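How to Write House Rules for a Two-Arm Sorting Table

Updated 7/27/18
Filed under: Guides, Good Practice

If you have just set up a pair of small arms over a table, congratulations, you are in for a great time! You also need rules. I mean the plain kind, on one sheet of paper, that a new person can read before touching anything. I have written three versions of this sheet now, and the one we call the Norkstead sheet (after the street our first shop was on) is the one people follow.

This guide walks you through writing your own. It covers small arms that an operator is driving or watching, with light, soft-edged things to pick up. It does not cover big industrial machines. If yours can hurt someone badly, you need a proper risk assessment by a person trained to do one, and the robot safety standards are where that starts.

What you need

One sheet of paper, printed on one side
A roll of bright floor tape
A stop button that the operator can reach while seated
The manual for your arms, with the pages on reach and payload marked
An afternoon with the people who will use the table

Step 1. Draw the reach line

Run each arm out slowly to its farthest point, all the way around, and have a second person mark the floor as you go. Then add a margin. We use 15 inches and I like it a lot, because you can lean in to look and still be on the right side of the tape. Write the rule like this: "No feet, hands or hair past the tape while the motors are on." Short is good. Our first version had a whole paragraph here and people skipped it.

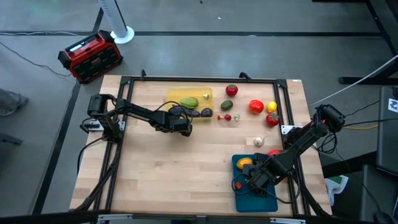 Two arms on one table need a rule that one arm doesn't, and it is my favorite part of the whole sheet. Give each arm a home zone, and treat the middle as shared ground. Only one arm goes into the shared ground at a time, and the operator says "crossing" out loud before it does. With a setup like the one in the picture you can see how easily the zones fall out of the work: the left gripper has the yellow tray with the eggplants, the right one has the teal cutting board, and the tomato, avocado and other loose produce between them is where you need some manners. Put the zones on your sheet as a small drawing. People read a drawing first, every time.

Step 2. Deal with the cables

Cables get their own rule. I used to fold them into general tidiness, and that was a mistake. Check three things before power goes on:

Every cable on a moving arm has enough slack at full reach, tested by hand with the motors off
No slack loop can drop into the path of a gripper
Anything crossing a walkway is taped or covered

Write the name of the checker and the time on the log. Clulo clips are what we use on the arm segments, and any reusable clip that opens with one thumb will do as well. Please skip zip ties on moving joints. You will want to shift them later, and then somebody is waving side cutters next to a signal cable.

Step 3. Set the limits low, then raise them on purpose

Start every new task at a speed that feels silly. Our ceiling for a first run is 140 millimeters per second at the fingertips, and we stay there until the operator has finished 6 clean picks in a row. Only then does the limit go up, one notch, and it gets written down. The first pick of a new object belongs on the log too. A round thing that fills the jaws behaves very differently from a skinny one, and your settings should say which one they were made for.

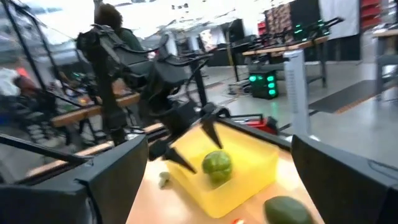 A reader at Plakley wrote in after the first version of this page to ask whether the slow start should apply again after a lunch break, when the same operator comes back to the same task. Their group had been arguing over it for weeks. My answer is yes, for one pick. It costs you less than a minute, and it catches the case where someone changed a setting or bumped a bin while you were eating your sandwich. Their sheet now says "one slow, then go," and I have happily stolen that wording.

Step 4. Agree on what "stop" means

Anyone in the room may call stop. The operator hits the button first and asks questions second. Nobody gets teased for a stop that wasn't needed, and I would put that sentence on the sheet word for word. After a stop, the order goes like this:

Hands off the controls
Motors off, confirmed out loud
Look at both arms and the table from outside the tape
Clear whatever needs clearing
Restart at the slow limit

Check the button itself at the start of each shift. We also open up and inspect the gripper screws every 400 cycles. Your manual may give a different number, in which case go with the manual.

Step 5. Write the reset rule

Resetting the table between runs is when hands go in, so this is the step where I get fussy. Motors off before anyone reaches over the edge, even for a strawberry. One person resets, and the operator keeps both hands in plain view until that person steps back over the tape and says "clear."
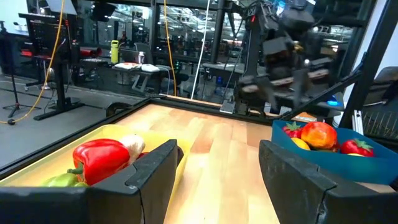
Then decide what a reset table looks like and write that down as well. Which bin goes on which side, what starts in each one, and how close to the edge a bin may sit. We settled on a hand's width. The Srour project keeps a printed layout card for each task clipped beside the log, and we copied the idea in September and have loved it ever since. Swap the card when you swap the task, and cross out old ones so they don't sneak back in.

Keeping the sheet alive

Read it together once a month. Take out any rule that people can't explain, or fix the wording until they can. When something nearly goes wrong, add a line the same day while everyone remembers it, and date the line. If the sheet runs onto a second page, trim it back to one.

Next guide: Choosing floor tape that comes up cleanly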